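Progress report to the Kardale fund
Project: Warm hands, warm feet — sorting and repair of donated knitwear
Written by Fabrice Pruvost, November 28, 2019

Dear Ms Malhotra,

I send you the second report on the sorting and repair work which your fund supports. The first one was mostly about finding a room and buying shelves, so this time I write about the knitwear itself.

Since the last report we received 300 pieces. The biggest part came from the Skondano shops, in sacks, and the rest was brought by families. Socks and hats are the most common, then gloves, then a few small blankets. Of all these, 16 pieces could not be kept, for the most part because of moths. They were put apart on the first day in closed bags, as Ginette Pruvost had asked in her instructions.

The order of work has changed a little. Before, we washed everything and sorted afterwards. Now every piece is first laid flat on a table and the upper edge is opened, so that we see if the elastic or the ribbing still holds. Then we look at the heel or the crown, and at the seams. Only the pieces which pass go to the wash. This saves us two machine loads in a week, and the water bill should be lower in December.

The children's things take more time than the adult ones. They have many colours in narrow bands, and it is difficult to find a yarn that does not show in the repair. Bongani Zulu has made a card with short ends of all the yarns we have in stock, with their numbers, and the menders hold it against the piece before they choose.
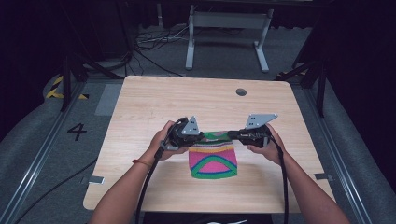 What happens with a single sock when its pair is missing? It stays in the box of singles for five weeks, and after this it is unpicked and the yarn is used for repairs.

The delivery of yarn from Kołodziej was late and one colour, the dark pink, was not in the parcel. Teodoro Manríquez has written to them and they promise it for the next delivery. Until then the pink pieces with holes must wait. I would like also to mention that the labels from Flodico do not stay on wool after washing. We went back to cotton tape, sewn with four stitches — it is slower, but the size can still be read.

Money: we are inside the budget for yarn and a little above it for washing. I attach the table of costs separately. We do not ask for any change in the amounts.

For the next period we plan to finish the gloves, and to prepare the first boxes for the schools, sorted by size. I would be thankful if you could tell me whether the fund wishes to receive the list of schools before we deliver or together with the next report.

With kind regards,
Fabrice Pruvost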